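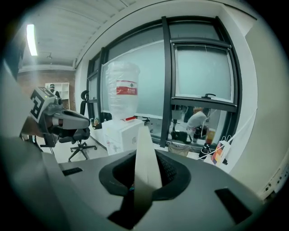
Good morning, and thank you for coming. My subject is drinking water in the office, and I start with our own floor at Wernance. The dispenser has a white cabinet with a big bottle turned upside down on it. Please look at the bottle — part of it is still wrapped in the crinkled clear plastic. I come back to this plastic later.

**Where to put it** (2 minutes)

- Say first: a dispenser likes shade. Tall windows are nice for people, less nice for water.
- At our Ciltside office we moved it 8 steps from the glass. Ask who has done the same.
- Leave space to walk past with a full bottle.

**Changing the bottle**

- A full one weighs around 18 kilos. Two persons lift, always.
- Take off all the wrapping before the bottle goes up. I forget this also.
- Wipe the neck with a clean cloth. Show the cloth.

**Cost**

- Last year we paid 1,211 for bottles, delivery included. Pause here.
- Halvorsen gave us a price for a tap with filter. I have it on paper, ask me in the break.

**Cleaning**

- Every February, and again after summer. Vokport sends the kit.
- Question for the room: who cleans yours, and when was the last time?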